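Rail clips and thermal movement

The lean-to behind the workshop at Terwood has run 43 mm short of its wall plate every winter and snug against it every summer. Aluminium does this. The length of the main run is 3,039 mm, and the previous owner had fixed it hard at both ends, so the fastenings took the strain and two of them sheared in March.

I drilled out the old screws and replaced them with one fixed point at the centre and slotted holes either side. The slots are 9 mm long. Steel washers went in the bin and nylon ones took their place, as damp between steel and aluminium leads to corrosion. Meriem Abdelaziz lent me a proper step drill, which leaves a far cleaner edge than a twist bit in thin sheet.
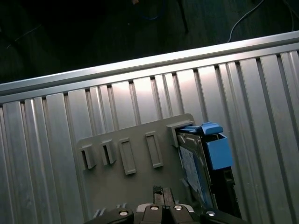
Tighten the sliding fixings until the washer just grips, then back off a quarter turn. Sealant goes on the fixed point only. The second run is 1,812 mm and can wait until I have more washers.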